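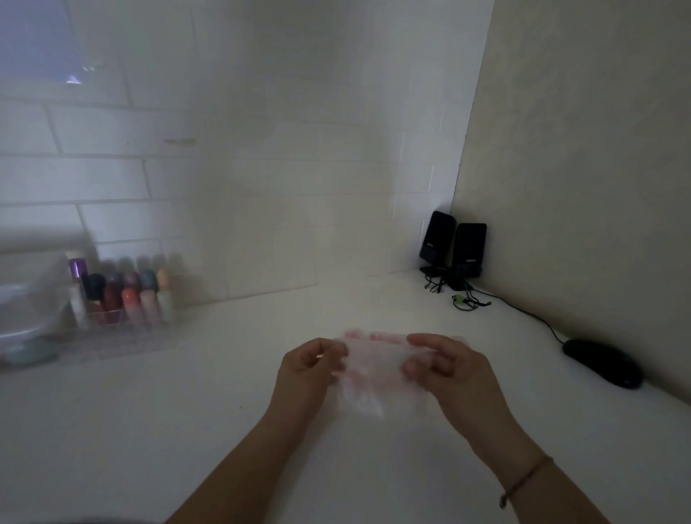

R. Esteves

grovarora-packets

A list of the small plastic packets that live in, on and under one white desk, kept as a plain text table. The project started as an attempt to clear a drawer. The drawer is still full, but it now has documentation.

A packet, for our purposes, is any small plastic envelope that came with something else and was kept in case it mattered. Spare buttons, furniture screws, a rubber foot for a device long since recycled, the drying beads you are told not to eat. Food is out of scope, with one exception for soy sauce, which got in early and has seniority.

What is in the repo

packets.csv - the table, one row per packet
places.txt - the names used for drawers, jars and tins, with what they used to be called
old/ - the first version, typed on a phone and best left alone
README - you are reading it

Columns

id: a number, given in the order I picked things up. It means nothing else. Gaps are packets that went in the trash after being logged, and the numbers are not reused.

place: where the packet was found. "Mallthorpe" is the big tin, named after the town on the lid. "Desk" means the desk top, which is technically not storage.

printing: the color of any ink on the plastic, in the plainest word that fits. Pink and red have been the worst of it. Thin ink on clear plastic looks one color held up to the tiles and another lying flat, so faint printing is logged as "pink/red" and I have stopped arguing with myself. If you filter on "red" alone you will miss rows.

see_through: yes, no or partly. Check this over something white. The desk works well, as does the wall behind it, if you stay clear of the brownish smudge.

crinkle: a score from 0 to 4. Zero is flat as the day it was sealed, 4 has clearly been in a coat. This is the most carefully kept column in the file and the least useful.

contents: what is inside, if I could tell without opening it. "Unknown" is a legitimate value and the most popular one.

verdict: keep, toss or later. Nearly everything is later.

How the packets are handled

Clear the desk back to the speakers. Take one packet at a time, both hands, one at each end, and pull it just tight enough to take the worst of the wrinkles out. Read any printing before deciding what it is. I logged one packet as sugar for 2 weeks on the strength of its shape, and it was sand for a desk toy.

Do not open anything to find out. An opened packet is no longer a packet, it is a spill with a row number. Seven rows are marked "opened" and all of them are on me.

Put the packet back where it came from, even if that place is stupid. Moving things while listing them is how the old version got to the state it is in. Tidying comes later, as a separate job, on a separate day, and so far in a separate universe.

Known problems

The Pinance rows. Pinance was a budgeting app I tried to run this list in, for reasons that seemed sound at the time. Every packet came out with a price of zero and a due date. The prices are gone but a few due dates survive in the notes column. You owe nothing.

Duplicates. Identical packets get separate rows, as they should, but two that look identical may also be one packet I logged twice. If both rows say "desk" and share a crinkle score, be suspicious.

Crinkle drift. Packets get more crinkled by being scored. Early rows are kinder than late ones, and no correction has been applied.

Printing that runs off the edge. Some packets were cut from a longer strip, so a row of marks may be half a word, or a border, or a stern warning in a language I don't read. These have "marks" in the notes and no transcription.

Good for

Settling whether we own a spare hex key. Practicing with messy categories on a table small enough to fix by hand. Feeling better about your own drawer.

Not good for

Anything involving actual medicine. Nothing in here was checked against anything, and "unknown" should be read as written.

Changes

8 February 2019 - split "clear" into see_through and printing, which should have been done at the start. Renamed "junk tin" to Mallthorpe after a complaint from within the household.

Use the table for whatever you like. Corrections are welcome, packets are not.

Related

grovarora-jars
grovarora-cables (abandoned)
mallthorpe-tin-index
Keys that fit nothing: a partial list
Notes on leaving Pinance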